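Tracing the Kumarasinghe Family from Kandy to Stevley
Local and Family History, Final Project Report
Kumudini Sarkar

1. The question

My mother's family name is Kumarasinghe. Everyone in the family agrees that her grandfather left Ceylon as a young man and ended up in Stevley, where he worked at the Pritham cannery. They don't agree on when he came, whether he came alone, or why his younger brother used a different spelling for the rest of his life. I set out to answer the first two questions and made some progress on the third.

2. Sources

I used passenger lists, the county naturalization index, city directories, and the cannery payroll books, which are kept at the Stevley library. The library also lent me a reel of the town newspaper. I looked through 200 payroll pages and found the name, in one form or another, on 54 of them. I kept my notes in Wolteo, a free family tree program, and gave every record its own entry even when it repeated something I already had.

I also recorded interviews with 5 relatives. Each one lasted between forty minutes and an hour. I asked the same opening questions every time and then let people talk. My great-aunt preferred to be interviewed in Sinhala, and my mother checked my translation. 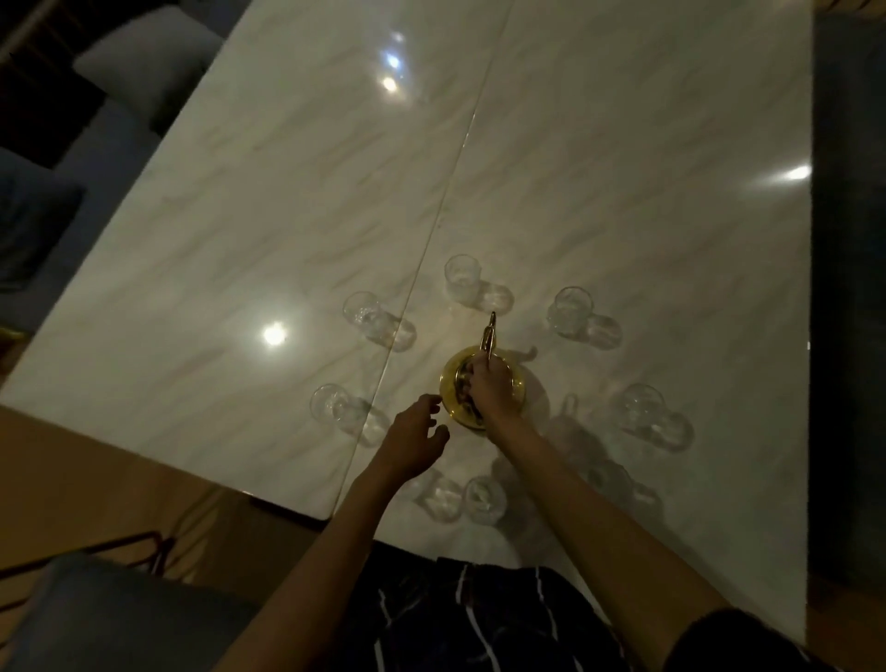 Figure 1. Round gold-colored tray on a marble-patterned table.

3. Findings

The passenger list shows two brothers arriving on the same ship. This settles the question of whether my great-grandfather came alone. His age is given as 22, which is three years older than the age on his naturalization papers. I have not found a birth record, so I list both ages in the tree and mark the birth year as uncertain.

The payroll books put him at the cannery by the following January. He was hired for the loading dock and later moved to the label room. His brother shows up in the same books for only one season. After that he is in the city directory as a tailor, under the name Kumara Singh.

My great-aunt believes the brother shortened the name himself so customers could read it on the shop window. My uncle says a clerk wrote it down wrong and he never fixed it.

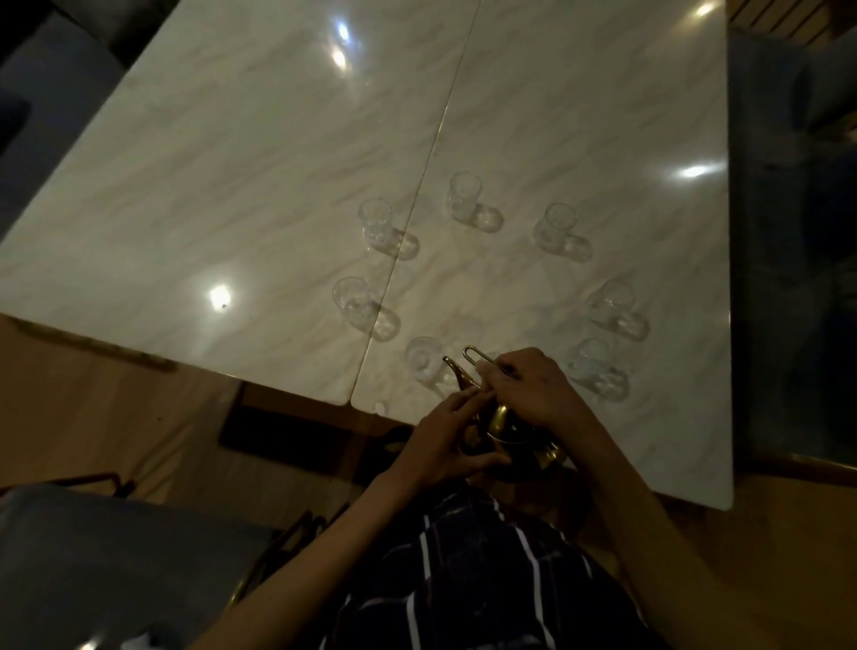 The payroll books lean a little toward my great-aunt's version. The clerk there spelled the name correctly for both men, and the brother signed for his wages with the full name. The first short spelling I found is in a newspaper notice for the shop, and he would have paid for that himself. I can't rule out a mistake on some earlier paper that I haven't seen.

4. Problems

The directories for two years are missing from the library set. The newspaper reel is hard to read in places, and I may have missed notices on the darker pages. I also started the interviews before I had finished with the payroll books, so I had to call two people back with more questions.

5. Next steps

I have written to the archive in Kandy to ask about school registers. If they have one for the right years, it should give a father's name and a village. I would also like to find the brother's descendants, who moved away from Stevley after the shop closed. The tree file and the interview transcripts are attached as Appendix A and Appendix B.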